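search for a story, a topic or a club

How a Robot Learns to Clean a Cat Litter Box

Do you have a cat at home? Then you know there is one job that people in the family try to forget. Somebody must take the scoop, clean the litter and put the dirty clumps in a bin. It takes a few minutes, and tomorrow you must do it again.

The students in the Passide robot club want to teach this job to a robot arm. The club meets after school on Fridays, and there are 6 members this year. Their project has the name Nerira. In this article we explain how they work, and why a small job can be so hard for a machine.

How did the idea start?

In August the club had to choose a project for the whole school year. Kagiso Shezi is 12 years old and has two cats. She wrote "litter box" on a piece of paper as a joke. The other members laughed, but their teacher, Marietjie Dlamini, did not laugh. She asked them: "Which movements do you make when you do it?"

The children began to make a list. You hold the scoop. You push it under the clump. You lift it. You shake it a little, so the clean litter falls back. Then you carry the clump to the bin and turn the scoop over. When the list was finished, it filled both sides of the paper, and everybody agreed that the idea was good.

What is a robot arm?

A robot arm is a machine with joints, a bit like your own arm. Your arm has a shoulder, an elbow and a wrist. At the end of your arm you have a hand. At the end of a robot arm there is often a gripper. A gripper has parts like fingers, and they can open and close to hold a thing.

The arm does not know what a cat is. It also does not know what "clean" means. It only gets numbers which tell every joint how far to turn. The work of the club is to find the right numbers.

Why is litter difficult?

Think about a wooden block. If you put it on the table, it stays there, and it has the same shape all day. A robot can learn quite quickly where to take it.

Litter is different. It is made of very many small grains. When you push on one side, grains roll down on the other side. If the scoop goes too deep, it becomes heavy and hits the bottom of the tray. If it does not go deep enough, it slides over the top and the clump stays where it was.

You can try this yourself with a spoon and a bowl of dry rice. Hide a grape in the rice. Now take out the grape, but leave the rice in the bowl. Your fingers feel when the spoon touches the grape, and you change your movement without thinking about it. For a robot, each of these small changes must be learned.

How do you teach a robot?

There are different ways. One way is to write every step in a computer program. The club tried this first, with help from Ihor Horobets, an engineer who visits them two times a month. The program was good when the clump was always in the same place. When Kagiso moved the clump a little, the scoop went past it.

So now they use a second way, which is called learning from examples. A student moves the arm with a controller and does the job slowly. The computer saves what the cameras see and how the joints turn. One time of doing the whole job is called a "run." Until now the club has saved 1,375 runs. They want to have 4,000 before the summer holidays.

Not every run is a nice one. Khanyisile Kruger looks at the runs on a screen and decides which ones the robot should learn from. "If I keep the bad ones, the robot will copy them," she explains. "It does not know that I made a mistake."

Two eyes are better than one

Close your left eye and look at your finger. Then change to the other eye. Your finger seems to jump a little to the side! Your brain compares the two pictures, and this helps it to know how far away the finger is.

A robot can do the same with two cameras which stand a small distance apart. Look at the two pictures of the work table and try to find what has moved.
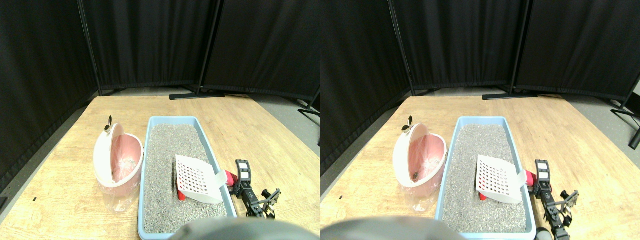
The same table from two points of view. The white scoop rests on the gray litter, next to the black gripper.

The black curtains behind the table help too. A camera sees everything, also a person who walks by in a yellow sweater. With a plain background there are fewer things that can confuse the computer.

Does it work already?

Sometimes. In the last test, the arm worked alone and 72 of 100 tries were successful. The most common problem was at the bin, when the clump fell beside it. Karabo Venter is the youngest member of the club, and he had to sweep the table after this test. He says that he now cleans faster than the robot.

After the holidays the club will practice with less litter in the tray, and later with more. Kagiso still cleans the box at home by hand.

Words to remember

Joint: a place where an arm can bend or turn.
Gripper: the part of a robot that holds things.
Run: doing the whole job one time, from start to end.

January 13, 2023

6 comments

More for young readers
Why do cats always land on their feet?
Mofokeng school builds a bridge from paper
What does an engineer do all day?
Jima, the robot that waters tomatoes
How does a camera see colors?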